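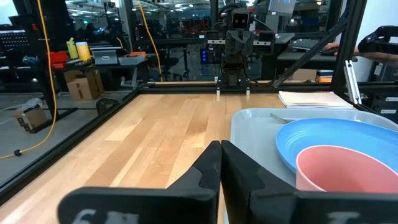
¿Hace falta aplicar aceite a una mesa de madera cada mes?
Casi nunca. Con una o dos manos al año basta en la mayoría de las casas, y si la superficie lleva barniz el aceite no entra y solo deja una película pegajosa.

Cómo saber si la madera pide aceite (y cómo dárselo sin gastar de más)

Desconfío de los calendarios de mantenimiento que vienen impresos en las latas. Quien vende aceite tiene interés en que usted lo use a menudo. Lo del mes lo repiten también muchos foros, sin que nadie explique de dónde salió.

Primero, la prueba de la gota. Deje caer un poco de agua sobre una zona limpia y espere diez minutos. Si la gota sigue redonda, guarde la lata. Si se ha extendido y la madera se ha oscurecido debajo, toca aceite. Pruebe también en el centro, donde más se friega; las esquinas suelen engañar.

Segundo, limpiar. Agua tibia, unas gotas de jabón neutro y un paño bien escurrido. El limón con sal que recomiendan por todas partes quita olores en una tabla de cortar, pero para una mesa entera me parece una pérdida de tarde. Deje secar toda la noche.

Tercero, lijar solo si la superficie raspa. Grano 240, a mano y a favor de la veta. Retire el polvo con un paño apenas húmedo y vuelva a esperar.

Cuarto, el aceite. Poco. Extiéndalo con un trapo de algodón, espere veinte minutos y retire todo el sobrante. Aquí fallan casi todos: lo que queda encima no «alimenta» nada, se vuelve pegajoso y atrapa migas. Fredy Escobar, que restaura muebles en Paucar, da 2 manos finas con un día de separación, y a mí no me ha ido mejor con tres.

Los trapos con aceite de linaza pueden arder solos si se dejan arrugados. Extiéndalos al aire libre, lejos de todo lo que prenda, hasta que estén rígidos. Esta advertencia sí la tomo en serio.

¿Y el aceite de oliva de la cocina? No seca y puede enranciarse. Tampoco me convencen las mezclas «premium» con cera: la última me costó 49 y, pasado el verano, en septiembre, la gota se extendía igual que con el aceite mineral barato.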